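Ngaio Mudgway
2 July 2024

I have decided to sort out the shelf by the front door. I'm telling you all so that I can't quietly stop halfway through, which is how it got like this.

1/ Background, for new followers: we moved into this flat in January and everything from our pockets has gone on that shelf ever since. Pockets, it would seem, refill overnight.

2/ So far I've found a takeaway menu for a place that shut before we got here, a Belitz loyalty card with one stamp on it, and a birthday candle shaped like a 4. No one in this household has been four for some time.

3/ Also a receipt for a Holmgren shoe rack. We do not own a shoe rack. I have put the receipt somewhere safe, so that's the last anyone will see of it.

4/ Bhavana Naidu has messaged to say I should take everything off, wipe the shelf and put back only what I love. Bhavana, it's a spare fuse. We're fond of each other at best.

5/ Adom has wandered through, said "oh, are you doing that?" and wandered out again with a biscuit. I'm recording this in case it's needed later.

6/ The new system, since you didn't ask: one clear plastic box. Keys and small metal things go in the box. If you can see it, you can find it. If it doesn't fit, it was never a small thing and has to go and live with the big things.

7/ I did try a lovely lidded basket first. Put the keys in it, closed the lid, and spent the next morning hunting for the keys. Ninety per cent of my storage problems have been caused by storage.

8/ Lamisi wants to know what counts as a small metal thing. Lamisi, you know one when you tread on it.

9/ Tea break. During the tea break I read 900 words by a man who owns one bowl. I hope he never has guests.

10/ Back at it. The box needed something underneath so it wouldn't scratch, and the only cloth that wasn't in the wash was the butterfly one with the crocheted edge. It was meant for best. I've been saving it for best for years and best has not been in touch.
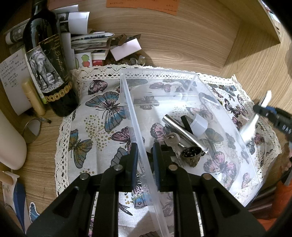
11/ Anyway, it's far too pretty for the job and I've stopped caring. You can see butterflies through the bottom of the box, so looking for my keys is now practically a nature walk.

12/ The bell has gone in with the keys. I can't tell you why we own a bell. Adom says it came with him, as though it were a hereditary condition.

13/ Things still without a home: the wine (it'll sort itself out by the weekend), a Lastport bus timetable, and a long cable that fits nothing. I've tried it in everything. I tried it in the toaster — the back of the toaster, calm down.

14/ Meifang Cai asks if I'll be labelling the box. It's see-through, Meifang. It labels itself. (I did look for the label maker. It's in a basket with a lid.)

15/ Shelf wiped. It's a much paler wood than I remembered. I'd got used to thinking of it as a sort of beige.

16/ Adom has just come in, walked straight past the box and put his change on the windowsill. So I'll be doing the windowsill tomorrow.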